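Part 3: Getting Your Records Into the Jirkier Library

Updated 24th June

By now you should have the Jirkier box plugged in, the turntable connected and a green light on the front. If the light is still amber, go back to Part 2, because nothing in this part will work until it's green. I learned that the slow way with a Blue Note reissue and a whole lost evening.

This part covers recording a side of vinyl, splitting it into tracks and getting the names right so you can find the thing again. I wrote it for people with a jazz collection, mostly because that's what I own, and because jazz is where the automatic settings go wrong. Long quiet bass solos, applause in odd places, two takes of the same tune on one side... the software was clearly built by somebody who listens to pop singles.

Before you start

You'll want a clean record, a clean stylus and enough free space on the drive. A full LP at the high quality setting takes more room than you'd think, so check the Storage page first. Mine had 16 gigabytes left when I began and I ran out partway through a box set.

Caution: turn your amp down before you connect or unplug anything. The Jirkier lets out a healthy thump when a cable goes in, and my speakers did not enjoy it.

Recording a side

1. Open the Library page and choose New Recording. Pick Vinyl, then Side A.

2. Set the input level. Play the loudest part of the side (for a big band record that's usually the last chorus of the last tune) and turn the dial until the meter sits at 70 on the peaks. If it touches the red even once, back it off a little.

3. Lift the needle, go back to the start of the record and press Arm. The box waits until it hears music.

4. Lower the needle. The word Recording comes up on the display.

5. Leave it alone! Don't open other pages, don't rename anything, don't go poking around in Settings. The older firmware drops a second of sound when you do that, and I have a Cleneton Quartet album with a hiccup right in the middle of the tenor solo to prove it.

6. When the side finishes, press Stop, then Save Side. Flip the record and do it all again for Side B.

Note: Arm mode sometimes misses a very soft opening. If your record starts with brushes or a bowed bass, skip Arm and press Record by hand before the needle goes down. You can trim the run-in groove afterwards.

Splitting the tracks

The box looks for silence and puts a marker there. The setting is called Gap Length and it comes from the factory at 300 milliseconds, a hopeless number for piano trios. I tried it on a Solheim live set and it cut one ballad into nine pieces, every one of them labeled as a separate tune.

1. Open the saved side and choose Edit Markers.

2. Change Gap Length to the longest setting and press Find Again.

3. Compare the markers with the track list on the sleeve. Too many? Tap the extra one and choose Remove. Too few? Slide to the place you want and choose Add.

4. For live albums, decide where you want the applause to live. I put it at the end of the tune it belongs to. My brother puts it at the start of the next one and we've agreed not to discuss it.

5. Press Save Markers. You can come back and change these any time, and the original recording isn't touched.

Naming things

The lookup service is pretty good with common records and pretty terrible with small labels. Almost everything I own on Fumari came back as either "Unknown Artist" or, for some reason, a polka album. So expect to do some typing.

1. Choose Lookup and type the catalog number from the spine. It works far better than the title.

2. If the right album shows up, press Accept. If not, choose Manual Entry.

3. Fill in Artist with the leader's name only. Sidemen go in the Players field, separated by commas. If you put everybody in Artist, the Library treats each lineup as a brand new band and you'll end up scrolling forever.

4. Add the recording year, plus the reissue year if you have a later pressing. There's a separate box for each one.

5. Press Save Album.

Caution: the Title field only keeps the first 64 characters and doesn't warn you. Anything called "The Complete Live Sessions, Volume Two, Second Set" and so on is going to lose its tail. I shorten those myself before saving.
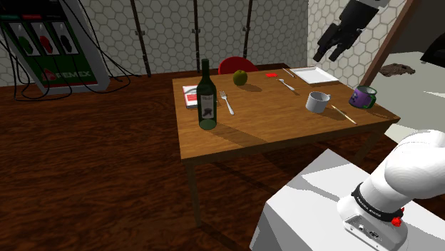
Can I record both sides in one go and split them later?

You'll get a usable file, but the box treats it as one long side, so the track numbers won't restart for Side B and the lookup will usually fail. I'd save them separately.

Backing up

Please do this. Plug a USB drive into the back port, open Storage and choose Copy Library. The first copy is slow, so start it before bed. After that it only copies what's new, and I run mine whenever I've added a handful of albums.

Note: the drive has to be empty the first time. The box will offer to erase it for you, and it asks just once, so make sure it's the right drive.

There's a firmware update due in July that's supposed to fix the dropped-second problem in step 5 of Recording a Side. I'll change that step once I've tried it. Part 4 covers playlists and sending music to a second room.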